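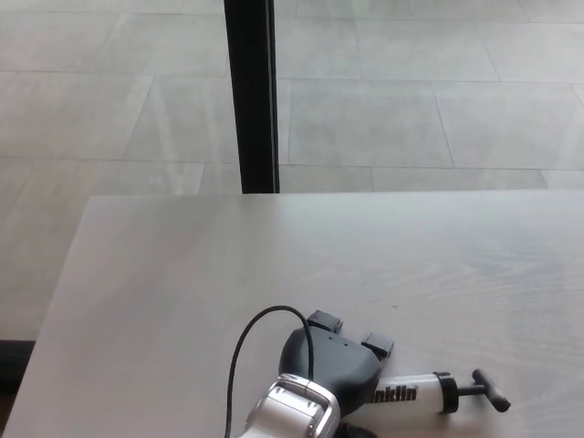
Inflating a ball by hand is a small job that goes wrong more often than it should, and most of the balls we retire early are lost at the valve. This handout covers the hand pump, the needle and the valve, and how to leave a ball at the right pressure. Do the work at a table, with the pump laid flat on the top as it is on the pale gray one in the photo, so that needles and small parts stay within reach. Do not work from a bench seat or off the floor.

Equipment Care, Unit 2: Hand Pumps and Ball Valves
Instructor: Glenys Vaughan
Revised 27/10/2018

1. How the pump works

A hand pump is a tube with a piston inside it. Pulling the handle draws air into the barrel. Pushing it squeezes that air and sends it out through the nozzle. Some pumps move air on the push only, and some on both strokes. You can tell which kind you have by holding a finger near the nozzle and working the handle slowly both ways.

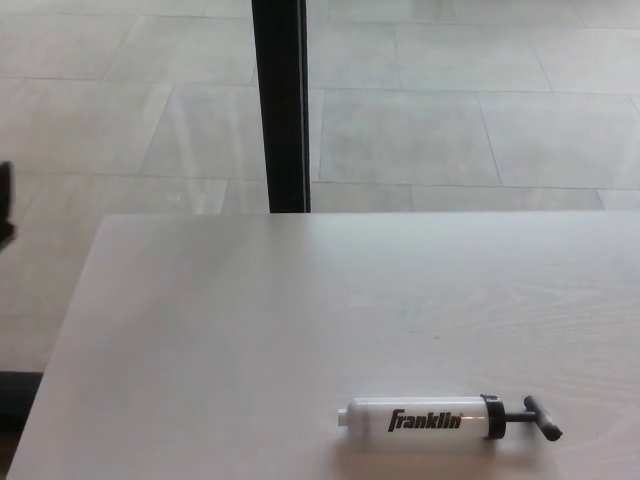

Figure 1. Hand-operated ball pump: nozzle at left, barrel, black collar, plunger rod and T-shaped handle.

Learn the names of the parts, as the Unit 2 quiz uses them. The barrel holds the air. The rod carries the piston. The collar is the wide ring at the handle end of the barrel. If a rod is bent, do not straighten it. Put the pump in the repair bin with a tag on it.

2. The needle

Check every needle before use. Roll it on the table under one finger. A straight needle rolls evenly and a bent one wobbles. Bent needles go in the sharps tin, never back in the drawer.

Wet the needle with a drop of glycerin or valve oil. Water will do if there is nothing else. Do not use cooking oil - it leaves the valve sticky.

3. Inflating

Hold the ball with the valve facing up. Push the needle in straight, with steady pressure and no twisting. Keep one hand on the joint between needle and pump, and work the handle with the other. Long, even strokes are better than fast ones. Most snapped needles come from the pump tipping sideways near the end, when the handle gets harder to push.

Stop early and use the gauge. Each reading lets out a little air, so take as few as you can. The correct pressure is printed next to the valve on most balls. If it has worn off, ask Ewan Tawhiri for the chart in the equipment room.

4. Leaks

Put a drop of soapy water on the valve and wait. Steady bubbles mean the valve is leaking. Try oil first, then reseat it by pushing the needle in and drawing it out once. If it still bubbles, write the ball's number on the repair sheet.

5. For next class

Bring one ball from your own set, inflated and labeled with its pressure. We have around 38 balls to check before the June tournament, and we will start on them in pairs. Read the section on bladders, and leave the gauges in the case when you are done.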